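4/6/24
Dye bench, batch 19

Iron black over walnut, second attempt. The February batch came out brown at the folds and I put that down to crowding in the pot, so this time I went up to the big kettle and cut the load.

Scoured everything last night in soda ash and left it soaking. Walnut bath made up from the Hovwood extract, 100 g, strained twice. The first strain still left grit in the bottom of the jug. Fabric in at a bare simmer, one hour, then off the heat and left until the kettle was cool enough to put a hand in.

Iron dip after that. Used the Arango ferrous sulfate because the old tub has gone rusty and clumps. Dissolved it in a separate jar before adding. Ten minutes, turning the whole time, then out and aired for ten, then back in. Bhupendra thinks one longer dip would do the same job. I don't agree — the airing is where the color moves — but he is welcome to run a strip each way and we can compare.

Water: still on the tap by the door. Hardness strip read 109 this morning. Need to check it again after the filter is changed, as the Grimier cartridge is overdue.

Rinse ran clear on the fourth change. Neutral soap, one more rinse, hung in the back out of the sun.

Swatches are stapled to the card and filed under 1536. The cotton took it best. The linen is greener than I wanted and the hemp is patchy along one selvage, probably where it sat against the side of the kettle.

For the shade I am after, see below. Charcoal with some gray in it, no brown. Flat black is no use to us for the Skuvberg order. 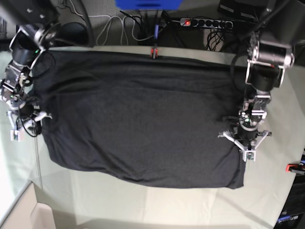
Target shade: dark charcoal, lighter gray on the folds.

To do:
Rub test on the cotton, dry and damp.
Half of swatch 4 in the window, other half in the drawer.
Ask Heriberto Alvarado if he wants the leftover walnut bath for his yarn. It will keep a week in the cold room.
Order soda ash — down to the last bag.
Scrub the kettle before anyone puts a yellow in it.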